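The Green Plate, and Other Things We Own for No Reason

When Nelly Castaño moved out of the Benavides building in May she left me her table, her tablecloth and a carton marked KITCHEN (NOT REAL). The carton held artificial produce. She used to dress windows for a furniture shop and had kept the fruit long after she lost interest in the furniture. I have been living with it since.

This gallery used to have eleven pictures in it. The move from the old Kiltedon site ate ten of them and left me the captions, so I'm keeping the captions, partly out of stubbornness and partly because Socorro Huamán says they were the better half. The surviving picture is at the bottom. Scroll past my opinions to get there.

The carton
It went from a shop basement to Nelly's closet to my hallway, and it weighed less at every stop. Fake fruit weighs nothing. You brace for groceries and nearly throw the thing over your shoulder.

Lemons
Every household with artificial fruit has too many lemons. I believe they come with the lease. Mine went in a bowl by the door, where a guest squeezed one over his fish and then apologized to it.

The pear with the dent
Looks more like a pear than the ones without the dent. I've stopped trying to push it out from the inside, as there is no inside.

Grapes
I'm against them. They shed. I found one in a boot.

The Wutach shelf
Sold to me as a display shelf. It displays a slope. Anything round that goes on it is soon on the floor, so it now holds toast, books and the one artificial thing in the house with a flat bottom, a wedge of cheese.

Bread roll
Very convincing, and I say that as the person who buttered it.

Dusting day
Cool water, a drop of dish soap, an old toothbrush for the creases. Dry them on a towel and roll them over once. Don't use the hair dryer on anything with leaves. I had a head of lettuce that could have told you more about that.

The tomatoes, before
Red.

The tomatoes, after a summer on the windowsill
Salmon, if I'm being kind. Keep them out of direct sun unless you are after a still life about regret.

Storage, take three
Egg cartons for the small stuff, a shoebox for the long stuff. Socorro suggested labeling the shoebox. I wrote SHOES on it, to discourage theft.

And then the arrangement. I spent a whole evening on it, which you would not guess, and I changed my mind about the vegetables more often than I have about most jobs. The rule I was taught is that a plate should look like somebody is about to eat from it. My rule is that the banana goes in front, as it's the only one with any sense of direction. The blocks came out of the same carton. Nelly says they were for propping things up in the window and were never meant to be seen. I liked the colors, so now they're seen.

The cloth gets ironed twice a year whether it needs it or not. The plate is glass, so it gets washed by hand and worried about. 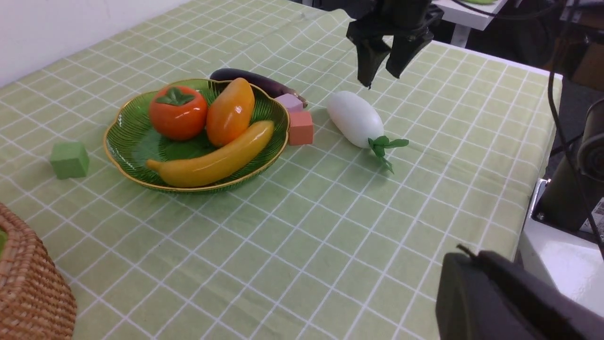
Persimmon, pepper and banana on the good plate with the gold rim. Eggplant behind, radish off to the right with its leaves on, and one green block that wasn't invited to sit with the others.

Comments (4)

marrowfat
I had the same lettuce. Same hair dryer, I suspect. Is the radish from the same set as the rest? I've never seen one sold with the greens attached and I have looked harder than I'd like to admit.

Nelly C.
It is, and it was always the best thing in the box. I want it noted that I would have put the eggplant ON the plate. Also those blocks were structural!!

teaspoon208
The persimmon is wonderful. My mother had a whole bowl of fake ones and my brother bit into a new one every Christmas to check. You could date them by the teeth.

Socorro H.
Captions still the better half. Please bring back the picture of the cheese.

More galleries
The Drawer of Lids, Sorted by Optimism
50 Coasters and Where the Rings Are Anyway
My Urby Cart: A Wheel-by-Wheel Account
Tablecloths I Have Ironed Once
10 Vases, Mostly Holding Pens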